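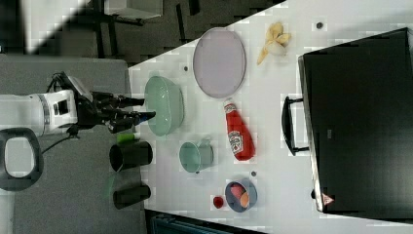
字数：2456

关于我们

Stindcombe 纤维加工所承接小批量原毛的分级、洗毛、开松、梳理、纺纱和片状毡制作，服务对象为牧场、手工纺织者和教学机构。厂房所在的磨坊建于1687年，原为谷物磨坊，后改作漂洗呢绒。现存的石砌水渠已不供动力，仅作雨水导排。

本所现有2条生产线。Dalen 线处理细毛与中细毛，Agudelo 线处理粗毛、双层被毛以及深色毛。两条线的洗槽、开毛机和梳理机各自独立，深色纤维混入浅色批次的情况主要靠这一分隔来避免。批次记录使用自编的 Jonix 系统，从收毛登记到出库称重均在其中留档。

业务范围

一、原毛分级。按毛丛长度、细度手感、强力和含杂情况分堆。边坎毛、腹部毛、粪污毛单独剔出，除非送毛人书面要求保留，一律不进入洗槽。分级人员在每袋毛上挂纸标，写明批号、品种、毛色和毛重。

二、洗毛。采用多槽逐级浸洗，水温按油脂含量设定，槽内不做机械搅动，只用耙架缓慢推送，目的是减少毡缩。洗剂为中性非离子型。高油脂品种需要加洗一道，费用另计。残脂率按批抽检，结果附在批次单上。

三、烘干与回潮。洗后经离心脱水，再进低温网帘烘箱。出箱的毛在回潮间平衡过夜后称重，以此重量作为净毛重。送毛人常问为什么净毛重与家中自行称量的结果不一致，主要原因即在回潮率。

四、开松与梳理。可出条状、卷状或网状。细毛走双道梳理，粗毛走单道。毛丛过短或有明显断层的毛不建议精纺，我们会在分级后通知，由送毛人决定改做梳条、毡片或退回。

五、纺纱。单股至四股，捻向和捻度按订单。本所不染化纤混纺纱，也不接收已混有合成纤维的回收料。

六、针刺毡片。厚度分薄、中、厚三档，幅宽固定。毡片的用途多为剪裁、缝制教具和衬垫，也有用户作湿毡底料。毡片边缘未经修整出厂，裁切时应预留余量。

接收条件

送毛前请先取得批号。没有批号的包裹会存放在收货棚，不进入排期。批号由 Jonix 系统自动生成，同一牧场的不同品种、不同毛色应分别申请。

毛袋须为透气材料，纸袋和棉布袋均可，不接收密封塑料袋装的湿毛。毛内不应有打包绳的塑料碎丝。这类碎丝在开毛机上无法完全去除，梳理后会呈短段分布在整批条子里，返工没有意义，发现后整批退回，运费由送毛方承担。

发现活虫或虫蛀痕迹的毛先隔离冷冻，再决定是否处理。隔离期不计入交货期。药浴后的羊只须满足停药间隔方可剪毛送检，药剂名称请写在随货单背面。

最低批量：洗毛和梳条以单只羊的套毛为下限，纺纱的下限较高，具体数值见价目表。低于下限的毛可以与同品种其他来源合并，合并须双方书面同意，成品按净毛重比例分配。

交货期

旺季在剪毛之后，八月收到的原毛通常排在队尾。交货期自批号状态转为“已分级”起算，等候分级的时间不包含在内。状态变更时系统会发送邮件。除设备故障外，我们不调整先后顺序，也不提供加急服务。

批次追溯

Jonix 系统为每一批建立一条记录，字段包括毛重、净毛重、洗净率、洗槽编号、水温曲线、梳理道数、断头数、最终出库重量和操作班次。送毛人凭批号和邮箱可查询自己的记录，不能查询他人的记录。上一年度录入2456批，其中377批因含杂超限或断层转为毡片或退回。转退批次的原因代码在记录末尾，代码含义见下载区的对照表。

早期的纸质台账尚未全部录入，个别年份有缺页。需要核对旧批次的牧场请写明品种和剪毛季，我们按收到的次序查找，不保证查得到。

教学与样品

磨坊二层设有样品室，存放各品种的毛丛卡、梳条样、纱样和毡样。卡片按毛种编排，正面为实物，背面为测试数据。样品室可供纺织、畜牧和手工类课程预约使用，不收费，样品不外借。

课程分两类。第一类为分级基础，讲毛丛的看法、断层的测试方法和常见缺陷，学员须自带一件套毛。第二类为毡片应用，讲裁片、锁边、填充和表面标识的制作，用料由本所提供。毡片课的常见问题集中在边缘起毛和针距不匀，讲义中有专门一节说明。标识可以用布贴，也可以手绘，手绘前应在余料上试墨，毡面吸墨的深度与毡片密度有关。
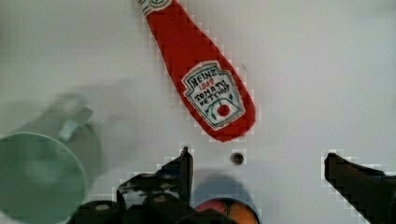 红色毛毡番茄酱瓶，白色标签上为手绘字样

课程讲义可在下载区取得，版本号印在页脚。旧版讲义中粗毛毡片的推荐针号有误，请以现行版本为准。

用水与排放

洗毛用水取自市政管网与屋面集水，两者按槽位分配，首槽用集水，末槽用管网水。洗毛废水先经沉砂和油脂分离，再进入调节池，达到排入要求后接入污水管。分离出的羊毛脂粗品目前无稳定去向，暂存于密封桶中。沉砂槽的泥渣经堆置后交给邻近农场作覆盖料，交付前检测盐分。

烘箱余热用于预热进水，冬季效果明显，夏季旁通。短毛和地脚毛不进入主产品，另行打包，用作苗圃覆盖和包装填充，有需要者可自提。

质量与异议

成品按净毛重与出库重量核对，纺纱损耗和梳理损耗分别列出。损耗受毛丛长度、草杂和油脂影响，不同年份之间不宜直接比较。对数量或质量有异议的，请在收货后先不要拆开剩余包装，附批号和照片来函。我们保留每批的留样，留样用于复检，期满后并入教学样品。

下列情形不属于质量异议：天然毛色在洗后变浅；同一羊群不同个体间的色差；单股纱静置后出现的回扭；粗毛条中可见的死毛。死毛比例在分级单上已有标注，需要去除的，应在开松前提出。

我们不出售未标明来源的毛。样品室对外出售的少量纱线和毡片，标签上均有批号，可在系统中查到牧场和品种。牧场要求匿名的，仅显示品种。

联系与来访

送货口在磨坊北侧，货车请勿驶入水渠石桥。收货时间为上午九时至下午三时，午间不停。样品室和生产区须预约，生产区内须穿包头鞋，长发束起，不得佩戴松散饰物。十二岁以下儿童不进入生产区。

咨询请优先使用网页表单，选择对应类别：送毛、订单、课程、样品室、追溯。选错类别的来函会转到正确的信箱，但会延迟回复。电话仅用于当天送货的联络。

价目表、送毛标签模板、原因代码对照表见下载区。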